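Home | Issues | Authors | Submit | Contact
Print this page | E-mail this page

4. Can a machine make breakfast yet?
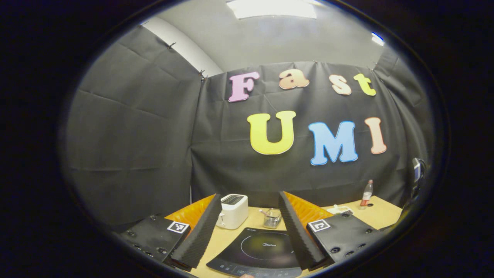
Breakfast is a wonderful test for a robot, and we would like to persuade more labs to take it up. Most people manage it half asleep. It needs bread, an egg, a drink and some heat, and it asks for nearly every kind of hand movement that home robots still find hard. In the trials reported in this section we broke the meal into short chores, taught each one from human demonstrations made with a hand-held gripper, and then asked the arm to do the same chore by itself on the same bench.

Figure 4. Tabletop workspace for the breakfast chores, seen from the hand-held gripper, with the toaster, glass cup and induction cooktop between the fingers.

4.1 The chores

We settled on four. In the first, the gripper presses down the lever of a two-slot toaster. In the second, it lifts a utensil from a cup and lays it on the table. In the third, it places a small pan on the cooktop so that the base sits within the cooking zone. In the fourth, it picks up a plastic drink bottle and moves it to the near edge of the bench, standing up. Opening the bottle was left for later work, as the Trolo arm has only one hand and so do we, in a manner of speaking, while holding the gripper.

Wayne Whiteley and Kamonchanok Ruangrit recorded around 2,000 demonstrations between them. Neither had used the tool before September. They were told to work at whatever speed felt natural, and to move the objects a little between takes so that the arm could not simply learn one path by heart. Takes in which something was dropped were kept but labelled, and were not used in training.

4.2 How we scored a try

Each chore was tried 30 times. A try counted as a success if the object finished where it should within 20 seconds and nothing else on the bench had been knocked over. We were strict about the second part. A robot that makes toast and sends a glass to the floor has not helped anybody, and earlier scoring schemes (including our own in the Gurska trials) were too kind on this point.

4.3 What went well

The toaster lever was a delight. We had expected the fingers to slide off it, and on the first few tries they did, but the arm kept contact and pushed again without being told to. None of us wrote a rule for that. Stuart Bramwell went back through the demonstrations and found that both demonstrators did the same thing whenever they slipped, so the behaviour was sitting in the data all along. We think this is a strong argument for letting people record naturally, small fumbles included.

The bottle also went well when it was full. The arm learned to take it below the shoulder, lift it only a little and set it down gently.

4.4 What did not

Clear things are still hard. When the utensil leaned against the rim of the glass, the arm would often close on the glass as well and lift both. Changing the angle of approach helped, and so did more demonstrations in different light, but the chore remained the weakest of the four. An empty bottle caused similar trouble, tipping at the lightest touch.

The pan raised a different problem. The arm placed it neatly enough, yet it had no way to check that the pan was properly centred once the fingers had let go and backed away. A person glances down and gives it a nudge. We added 10 demonstrations of the nudge alone, to see whether so few could make a difference, and the arm began to correct itself on some tries. Berwyn Pugh has since repeated this on the Bickerstaff bench with a heavier pan and saw the same tendency.

4.5 Where that leaves the kitchen

Our answer to the question in the heading is a cheerful "parts of it". Single chores on a familiar bench are within reach, and they can be taught by someone with no training in robotics, a result that still excites us. Joining them up is another matter. Small errors left by one chore become the starting point of the next, and the arm has seldom seen those starting points before. Sølve Strand's work on the Vedow planner, described in Section 5, takes up the joining problem using the same four chores.

Print this page | E-mail this page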